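What's a Heading Style? (and why your report wants one)
Kids' Computer Corner, by Teresa Moynihan

OK so you typed a long report. Ten pages! Maybe it's for science. You made all the titles big and bold. Looks great.

But the computer doesn't know they're titles. It just sees big letters.

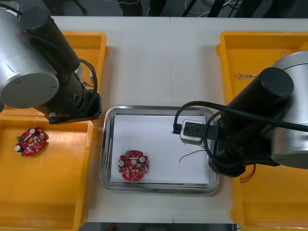
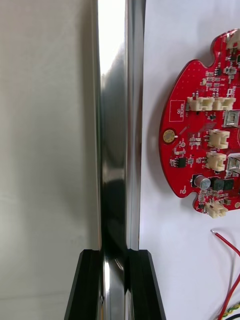 Top: a round red circuit board in a metal tray. Bottom: a shiny rod, very close up.

So how do you tell it? With a style. A style is like a name tag for words. Click on your title, look for the box that says Styles, pick Heading 1. Done. Now the computer knows.

Smaller titles inside a chapter? Heading 2. Even smaller, Heading 3. Most kids never need more then that.

What do you get for it?

Jumping around. Open the navigation panel and all your headings show up in a list. Click one — zoom, you're there. Super handy if your story is 3,000 words long.

Changing everything at once. Want purple titles? Change the style one time and every Heading 1 turns purple. No hunting.

Help for people who listen. Some people can't see the screen, so a program reads it out loud to them. It can hop from heading to heading. Big bold letters don't help it at all.

Try it!
1. Open an old report. Save a copy first!!
2. Click on the first title.
3. Choose Heading 1.
4. Do the rest of the titles.
5. Open the navigation panel and look.

Uh oh, my title changed color! That's normal. The style has it's own color and size. You can pick new ones — right-click the style name, then Modify.

Uh oh, a whole paragraph turned into a heading! You probly didn't press Enter after the title. Undo, press Enter, try again.

Next Monday: page numbers, and how to keep them off the cover.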